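Section 5. Commissioning the Urosier bench humidity cabinet

Read this section before you plug anything in. If you have already plugged it in, welcome. Start at step 1 anyway.

The Urosier is shipped with its desiccant wheel locked for transport and its reservoir dry. Both conditions suit a truck better than a laboratory.

Before you start

Place the cabinet on a bench that does not rock. Leave a hand's width of clear space behind the exhaust grille. A wall is not clear space, and neither is a curtain. You will need the hex key from the accessory bag, a jug of distilled water and the commissioning card with the serial number on it. The card is taped inside the door, under the packing foam everyone throws away.

1. Open the door and remove the red transport screw from the wheel housing. Keep the screw. Service will ask for it if the cabinet ever travels again.

2. Turn the wheel one full revolution by hand. It should move with slight, even drag. If it grinds, stop and call Mulligan Technical Support before doing anything inventive.

3. Fill the reservoir to the lower line. The upper line is the overflow level and is marked for your information only.

CAUTION: Do not use tap water, spring water or water with a picture of a mountain on the label. Scale in the atomizer is not covered by the warranty.

4. Fit the Hulletti probe into the port on the left wall. Push until it clicks, then pull gently. If it comes out, the click you heard was something else.

5. Connect the power cord and switch on at the rear panel. The display counts up through its self-test and stops at 1,432. This is the firmware check number. It has no effect on your humidity and cannot be improved by restarting.

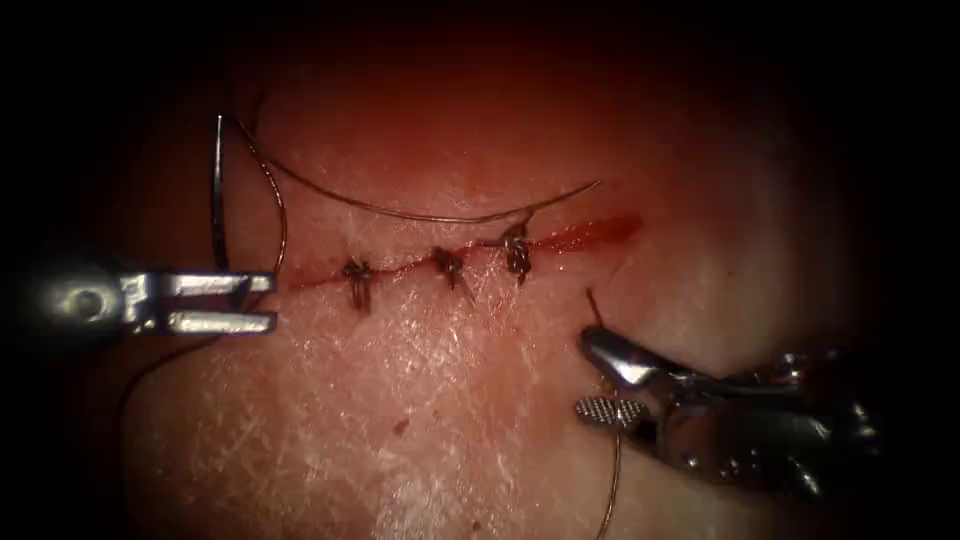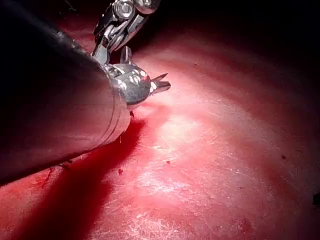
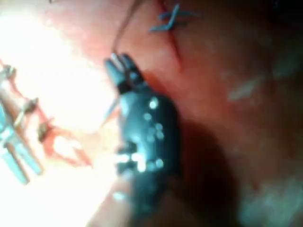

Close views of the tissue surface and instruments.

6. Press SET and hold it until the display blinks. Choose your target humidity with the arrow keys, then press SET again. Walking away at this point without the second press is the most common fault reported on this model.

7. Close the door and leave the cabinet to settle for 3 hours. Opening the door to see how it is getting on starts the 3 hours over.

8. Compare the display with a reference hygrometer. If the two disagree, follow the offset procedure in Section 6. If you have two reference hygrometers and they disagree with each other, Section 6 cannot help you.

Note on the alarm

The door alarm sounds when the door has been open for 400 seconds. The volume is fixed. We have had letters about this.

Note on data logging

Readings are saved to the Ungate module if one is installed. The module's clock must be set by hand, and again after any power cut. Units first started in April may show the day and month reversed until the clock has been set once. The readings themselves are unaffected.

CAUTION: Switch off at the rear panel before removing the Ungate module. The front button only puts the display to sleep. The fan keeps running and has no opinion about your fingers.

Steps 4 and 7 revised December 2025 by Eimear Ní Mhurchú, Technical Publications. Please discard earlier printings, including the laminated one.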